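首页 | 列表存档 | 按主题浏览 | 按作者浏览 | 上一封 | 下一封 | 登录

主题:Re: Grokwood 桌面抓取套件试用,要不要续
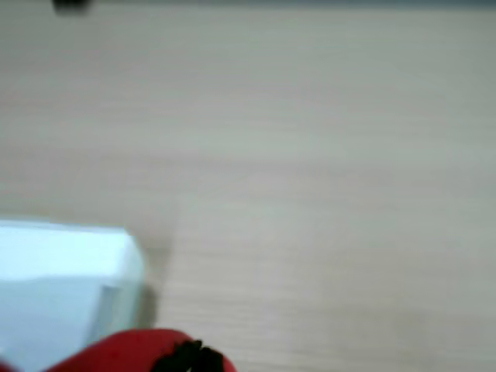
机电系 自动化实训组 邮件列表

各位好:

先把上周那封信引在前面,方便没跟上的老师看,我的回复在后面。信比较长,赶时间的可以直接翻到“我的意见”那一节。

> 各位老师,
>
> Grokwood 的套件到我们这儿已经一阵子了,Tomex 那边的销售今天又打电话来,问五月底之前能不能定下来。他给的条件是这样的:现在签,硬件按试用价走,软件平台头一年不收费,第二年起按席位算;Marinho 的示教模块算赠送,不单列。他还说,如果我们把两个实训室一起配上,培训可以上门做,做到老师们会用为止。
>
> 我个人倾向于要。理由有这么几条。第一,学生喜欢,开放时间里这台东西前面一直有人。第二,我们现在那套教学臂是老底子,控制柜的说明书封面上印的还是 1991,学生拿到手先学的是怎么伺候它,轮不到学抓取。第三,示教确实省事,手把手拖一遍就录下来了,回去点一下训练,隔一阵就能看结果,不用写一行点位程序。厂家给的资料里说,录够 400 次示教,常见的方块、盒子、瓶子一类就能抓稳。
>
> 我知道有老师觉得贵。但这类设备早晚都得上,晚上不如早上。兄弟院系已经有在谈的,我们总不能等人家的学生都练熟了再开始写申请。
>
> 另外,Cirmont 那家也报了价,便宜一截,可是夹爪是单独卖的,相机也是单独卖的,凑齐了未必便宜多少,出了问题还要两头找人。我不太想折腾这个。
>
> 星期二的例会上想把这件事过一下,大家有意见请提前在列表里说,免得会上从头讲起。
>
> Ravinder Paquette

Ravinder,你好,也答复列表里的各位:

谢谢你把条件写得这么清楚,省得我再去问 Tomex。我跟这套东西打交道的时间可能比组里多数人长一点,录示教、标失败、重训,都是自己动手做的,所以下面说的都是从操作台前面得来的印象,不是从彩页上。信头那张就是录制的时候从夹爪这头的相机里取的,桌面、浅蓝色的物件、红色的夹爪件,画面糊到什么程度大家自己看。我们的训练数据里,像这样的帧不算稀罕。

先说我认可的,免得看起来像专门来拆台。

机械部分做得不差。关节拖起来阻尼合适,学生上手快,我看过一个从没碰过机器人的一年级学生,讲了两句就能拖着走完一次抓放。急停做得规矩,位置也顺手。外壳没有什么毛刺,走线比我们自己改的那台像样得多。单论做一台演示用的机器,我没有大意见。

问题在于,我们要买的是一门课的设备,而对方卖的主要是一个“录够了就能抓稳”的说法。硬件的钱只是一部分,后面年年要交的是平台的钱,所以我盯着看的是平台。

一、关于 400 次

厂家资料里的 400 次示教,我照着做了一遍。同一张桌子,同一盏灯,同一批物件,约 400 次录完,按他们的默认参数训练。结果是在原位置、原光线下能抓,看着也挺像回事,销售来的时候演示的就是这一种。把物件往边上挪一个手掌,或者下午拉开窗帘,就开始犹豫:夹爪下去一半又抬起来,有时干脆停在物件旁边夹空气。

我去问了 Tomex 的技术支持,答复是“多样性不足,建议补录”。补多少?不好说。补哪些?看情况。这个回答从工程上讲也许没错,可是写在采购申请里就没法写。资料上的 400 究竟是在什么条件下得到的,失败怎么算,夹住又掉了算不算,我要了两回都没有要到。要是拿不出测试条件,这个数在我这里就不能当指标用,顶多算广告词。

二、关于图像

平台没有任何画质检查。相机跟着夹爪动,拖得快一点画面就拖影,浅色物件在我们这种灯下还容易过曝,边缘发虚。这些帧会原样进训练集,界面上不提示,也没有批量筛的工具,只能一段一段点开看,看完手动删。删的时候还不能只删几帧,要删就删一整次示教。

我问能不能锁定曝光。答复是相机参数“由系统自动优化”,教育版不开放。这一条我很不满意。我们是给学生上课的,曝光时间和运动模糊的关系本来就是应该让他们动手试的内容,把这个旋钮收走,等于把课里最值得讲的一块收走了。学生看到的就只剩下一个“开始训练”的按钮和一条进度条。

还有一点,桌面的木纹是横向的,颜色又浅,浅色物件放上去对比度很低。我怀疑模型有时认的是阴影,没有认物件本身。这只是怀疑,平台没有提供任何可以看模型在“看哪里”的功能,我没办法证实,也没办法排除。在一个讲自动化的专业里,设备出了毛病,师生只能靠猜,这不太像话。

三、关于“赠送”的示教模块

Ravinder 信里说 Marinho 的模块是赠送。我把试用协议附件翻了一遍,措辞是“试用及首个服务期内包含”,后面怎么算没有写。请采购那边务必让对方把这句话写明白。没有这个模块,拖动示教就用不了,整套东西退回去就是一台普通的小臂,那我们何必买它。

录下来的数据归谁也没有写清楚。界面上有导出按钮,导出来的是他们自己的格式,我用文本编辑器打开看了,除了文件头能认出几个字段,其余都是压缩过的。换句话说,哪天不续费了,学生一个学期录的东西就留在他们服务器上,我们手里是一包打不开的文件。销售口头说过“会有转换工具”,口头说的我不记账。

四、关于学生喜欢

这条我不反驳,开放时间确实热闹。不过我坐在旁边看了几个下午,多数人是来拖着玩的,拖一遍,回放,笑一阵,走人。真正坐下来把失败样本翻出来,琢磨为什么这一次没夹住的,很少。这不怪学生,平台就是照着这个用法设计的,失败样本藏在三级菜单里,名字还叫“其他记录”。

那台老教学臂我也没有感情,控制柜一响我就头疼。可是学生在它上面至少知道自己写的每一行对应哪个动作,坐标系搞错了当场就撞限位,记一辈子。新设备要替掉它,就得说清楚这一块由谁来补,补在哪门课里。现在的方案里我没有看到。

五、关于 Cirmont

信里说 Cirmont 凑齐了未必便宜,出了问题两头找人。这个担心有道理,我以前也吃过亏。不过他们的接口文档是公开的,我下载来读了,相机节点的参数都列着,数据格式也是常见的那种。我没有摸过实物,好不好用不敢讲。建议至少借一套来,跟 Grokwood 放在同一张桌上,用同一批物件试一遍,再谈谁贵谁便宜。只试一家就下结论,怎么写报告都站不住。

至于“兄弟院系已经在谈”,我打听了一下,谈归谈,还没有一家签。拿这个来催我们,我觉得不必理会。五月底这个期限也是对方的期限,跟我们的教学安排没有关系,设备下学期才排课。

我的意见

我不主张现在续,也不主张直接退。能不能续,我想先看下面这 6 件事有没有着落,请 Ravinder 转给 Tomex,要书面答复:

1. 400 次示教的测试条件,包括物件清单、光照、位置范围、成功的判定标准。
2. 教育版开放相机曝光和增益,或者说明为什么不能。
3. 训练前的画质筛查,至少能按单帧剔除。
4. 示教数据可以导出成公开格式,转换工具在签约前交付,不接受“后续提供”。
5. Marinho 模块在首个服务期之后的价格,写进合同正文,不放附件。
6. 平台停服或者我们不续费时,本地还能保留哪些功能。

前四条里有一条答不上来,我就投反对票。后两条可以谈。

另外提一个试验安排,跟续不续无关,我自己也想知道结果。把已经录好的示教分成两堆,一堆原样训练,一堆由人工把糊得厉害的那些整次删掉再训练,然后换个光线、换个位置,各跑一轮。做起来不难,就是挑数据费眼睛,有学生愿意拿去当课程设计的话,我可以带。如果删完之后反而更差,说明我对画质的抱怨站不住,我会在列表里认账。物件就用现在手头这几样,先别添新的,添了又说不清是谁的影响。

夹爪的事顺带说一句。红色那件表面很滑,靠边上那块黑色的在起什么作用,说明书里一个字都没有,配件表里也对不上号。请问哪位老师收着完整的装箱单?麻烦扫一份给我。以后这东西磨坏了要换,我们连订货号都报不出来,这种事等坏了再问就晚了。

还有平台账号。现在几个班共用一个,谁删了谁的数据查不出来,上周有一组录的东西就不见了,到现在也没找回来。在有结论之前,请各位录完以后在本子上登记一下组号和时间,本子在操作台右手边的抽屉里。不要再改任务的名字,更不要用“测试”“测试新”“测试最终”这种名字,我已经分不清哪个是哪个了。

星期二的会我会到,但下午三点以后有课,如果要讨论这一项,请往前排。不方便到会的老师请直接在列表里回,别单独发给我,我转来转去容易漏。

自动化实训组

> 附:Ravinder 原信末尾还有一句,上面漏引了,补在这里:
>
> 如果大家都没有反对意见,我就按同意续签报上去了。

这一句请先收回。没有人回信不等于同意,何况现在已经有一封反对的了。等 Tomex 的书面答复到了,我再写第二封。

回复本帖 | 返回列表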